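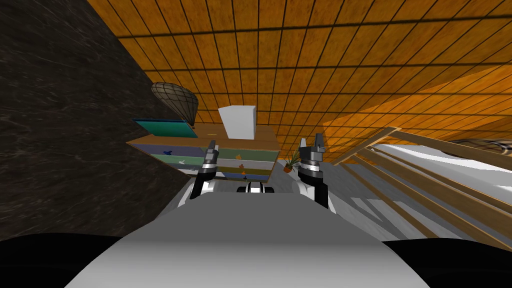 Both grippers open, furniture up ahead

10 November 2022

So the couch finally came! If you've been reading since July you know I've been sitting on two floor cushions and a camping chair, and you've been very patient with me going on about it. The Sundetti is in the living room, it's green (greener than the website, I'd call it pea soup with ambitions) and I love it.

Getting it in was another matter. I measured the front door. I measured the living room wall twice. I did not measure the bend in the hallway, where the radiator sticks out, and the two delivery guys from Nikent took one look at that radiator and then both looked at me. They tried it flat, they tried it on its end, they took the feet off. We took the closet door off its hinges too, which helped a little, and in the end it went in standing up and turned sideways, with me in the kitchen because I couldn't watch. There's a scrape in the paint at shoulder height. I have half a can of that white somewhere.

A few of you asked what it cost. $1,193 with delivery, and they wanted another $142 to haul away an old couch, which I didn't have, so hooray for the camping chair. It's more than I've ever spent on anything without wheels. I did look at used ones for weeks first, and there were some nice ones over in Haddad, but every time I wrote to somebody it had been picked up that morning or it came from a house with three cats and I sneeze.

Then came the rearranging, and I got a bit carried away. My plan was couch on the long wall, bookcase across from it, done by lunch. Except with the couch on the long wall you look straight into the bathroom if the door's open, and no thank you. So I tried it under the window. Lovely light, terrible draft on the back of the neck. Then I tried it floating in the middle of the room with its back to the door, like they do in magazines, and I walked into it on the way to bed. My shin is purple.

Where I've ended up is kind of diagonal. I know! My mother had a diagonal couch my whole childhood and I swore I'd never do it, but this apartment has one corner that isn't square (most of the older places in Lorusthorpe are like that, the streets run at odd angles and the houses just follow along) and it looks right there. The lamp fits behind it. The rug doesn't line up with anything now, so I've pulled it around until it's crooked in the same direction as the couch, and that seems to have settled it.

Things I'd tell you if you're about to do the same: put folded towels under the feet and you can slide almost anything over a wood floor by yourself. Empty the bookcase first, all of it, even the bottom shelf. I left the bottom shelf full and it was cookbooks. And live with it for a few days before you hang pictures, I have eight holes in the wall from the last time I was sure.

Still to sort out – the side table, which is too tall and makes you feel like you're six years old reaching for your juice, and some kind of blanket for the arm where the sun hits. I'd like mustard. I've been told by my sister that mustard with pea soup is a menu and she may have a point.

The old floor cushions are up for grabs if anyone local wants them. They're dark blue, a bit flat, washed last week. Leave me a comment and I'll put them by the front steps for you. The camping chair I'm keeping, I've gotten used to it and it's on the balcony now with a geranium in it.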